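Finora

Finora was a brand of budget smartphones sold between 2014 and 2020 by Skurnance, a consumer electronics distributor with its head office in Cáceres, Spain. The phones were made under contract by outside factories and sold mainly through independent retailers and phone repair shops. The brand was known for low prices, removable batteries and a spare parts program that continued after the handsets were withdrawn.

History

Skurnance began as an importer of chargers, cables and phone cases. Its co-founder Zlatko Hoxha proposed a house brand of phones after several suppliers raised their minimum orders on accessories. The first model, the Finora One, went on sale in July 2014. It had a four-inch screen, a single rear camera and a plastic back that could be removed without tools.

The One sold slowly at first. Retailers complained that the box carried no printed manual and that the phone shipped with an outdated version of its software. Skurnance added a short manual in the second production run and released an update the following spring.

The Finora Jolline, introduced in 2016, was the brand's best-known model. It was sold in 118 stores at launch and in 312 by the end of its second year. A version with more storage, the Jolline Plus, followed, though it used the same processor and the same camera as the standard phone.

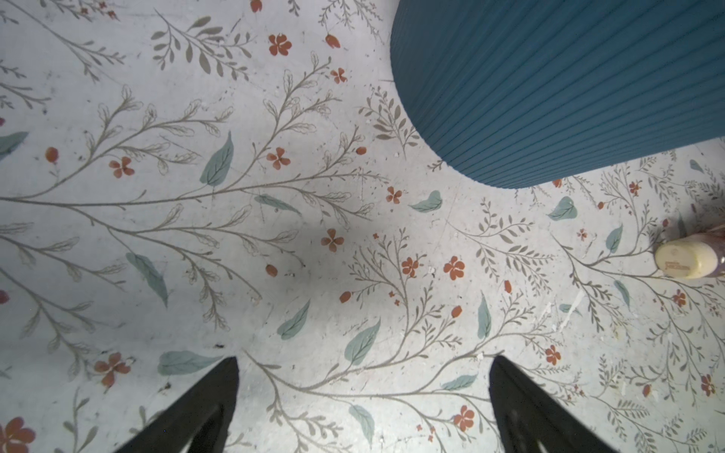
Product design for the Jolline and later models was led by Fatos Shehu, who had worked on accessories at the company before moving to phones. Shehu favored patterned back covers over the plain black and white ones used on the One. Covers were sold separately and could be swapped by the owner. The first set was based on household surfaces, and the most widely sold had a botanical print of the kind found on floor coverings, with rust-orange five-petaled flowers and sage-green leaves on an off-white background. Other covers in the set had a tile pattern and a woven pattern. Early covers tended to lose their print at the corners, and Skurnance moved to a different coating in 2017.

Software

Finora phones ran a lightly changed version of Android. The main additions were a call-blocking list, a large-text home screen and a battery page that showed how many times the battery had been charged. Updates were irregular. The Jolline received 2 major updates – the most of any Finora phone – while the One received only the single update released in 2015.

Discontinuation

Sales fell after 2018 as larger makers brought out phones at similar prices. A planned successor to the Jolline Plus reached the prototype stage but was dropped when the contract factory closed its small-order line. On 18 December 2020, Skurnance told retailers that remaining stock would not be replaced. The company returned to selling accessories.

Batteries, screens and back covers for the Jolline stayed available through the company's parts service. Parts for the One were sold until existing supplies ran out.

See also

Feature phone
Removable battery
House brand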